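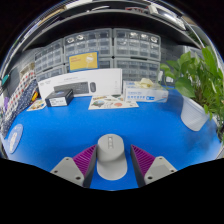 December 30, 2023

Finger comparison, hand-held unit, day two. Plain fingers from Villico against the ribbed wedges from Oyelaran. Same body, same camera, same mount holes, so swaps take a few minutes with a hex key.

Ribbed set is on now, the magenta ones. Three screws per mounting plate. First pair went on slightly toed in and I had to back out the outer screws and reseat both plates. Check this before blaming the pads.

Test part for the morning was the gray one with the flat top and rounded lower end. Approach from above with the part between the fingers, close slowly, lift, hold, set down. Notes so far:

- Part rarely sits centered. It ends up close to the left finger with a strip of blue table showing on the right. The wedge tips tolerate this, the plain fingers push the part sideways first.
- Dark inner faces are seen at a steep angle by the camera, so contact is hard to judge from video alone. Log finger width with every clip.
- Recessed strip in the top of the part gives a bright spot under the bench lights. Exposure locked from now on.

Lens is the wide one from Prurotero. Corners are black and the table bends a lot toward the rim, but both fingertips stay in view through the whole stroke, and the drawer cabinets at the back give the tracker enough edges. Left the clutter on the table for that reason. Tracking dropped twice on the bare table in October and has not dropped on this one yet.

Clips recorded to date: 563 with plain fingers, 96 with ribbed. Too uneven to compare. Ribbed set stays on until the counts are closer.

Uner controller firmware still resets the zero width after a power cycle. Workaround - close fully, re-zero, open, then start the log. Put this on the card by the charger.

To do:
Second ribbed pair, check ridge wear.
Repeat with the part lying on its side.
Ask Oyelaran for a softer pad.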